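4.3 What the members told us about staying

We come now to the part of the study that surprised us the most, and we hope the reader will forgive us for taking our time with it. When we began recruiting at the Pultlow gym, we expected that people who stayed with a personal trainer past the first season would talk mostly about results: the weight on the bar, the waist of their trousers, the stairs they could climb without stopping. They did talk about those things, and often with real pride. But when Ataahua Tautahi read the interview transcripts back to back, she noticed how often the conversation drifted toward something smaller, namely whether the trainer remembered what had been said the week before.

One member, a retired bus driver who trained twice a week, put it very plainly. "He asked about my knee before I'd even got my coat off," he told us. "I thought, well, all right then, I'll come back Thursday." Remarks of this kind turn up all through the interviews, and we coded them under the heading "being kept in mind" (see Section 3.2 for the full coding scheme). Members who made at least one such remark in the week 5 interview were more likely to be still booking sessions in week 12, and the pattern held for both the morning and the evening groups.

We want to be careful here. A person who already likes the gym may be quicker to notice a kindness, and a trainer may find it easier to remember a client who shows up every time. Castellanos and Lyons, in their earlier report on the Alta walking groups, ran into much the same tangle and were not able to pull it apart either. Our design does not settle the question, though the week 5 interviews were at least done before anyone had dropped out, which gives us a little more confidence than we would otherwise have.

4.4 Home practice between sessions

Each member was also given a short home routine of 12 minutes, to be done on the days without a trainer. The routine used no equipment from the gym and was written by Wendell Lindqvist, who has spent a good part of his working life persuading people to exercise in their kitchens. It had three blocks – standing balance, hands and forearms, and a slow set of wall push-ups – and members could do the blocks in whatever order suited the day. They kept a paper diary, and we asked only that they mark which blocks they had finished.

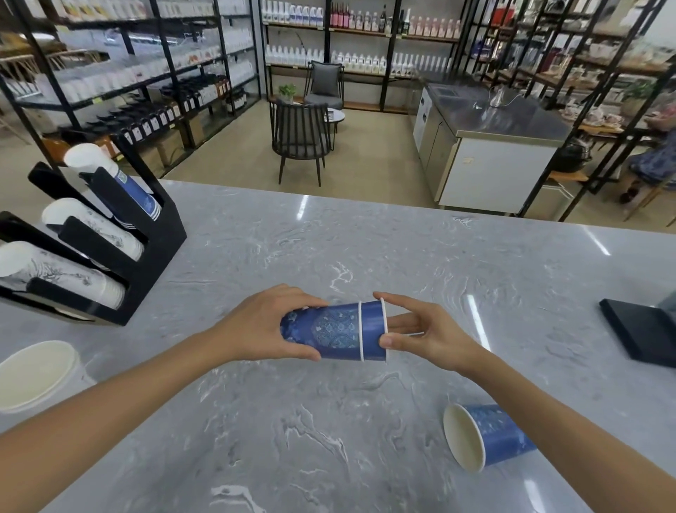 Figure 3. Two-handed work with nested paper cups at a countertop.

The diaries came back in better shape than we had feared. The balance block was marked most often, and many members wrote that they had folded it into something they did anyway, such as waiting for the kettle or brushing their teeth. The wall push-ups were the least loved. Several people told us they simply forgot them, and one wrote "NO" across a whole page in red pen, which we recorded as missing data.

What seems to matter, as far as we can tell, is whether the trainer looked at the diary. Baptiste Bouvier made a habit of opening each session by leafing through it with the member, and his clients' diaries were noticeably fuller than those of the other trainers. He did not scold anyone over a blank page. He would ask what the week had been like and then, quite often, change the plan for the day. We return to this habit in Section 5, where we consider how it might be taught to newer trainers.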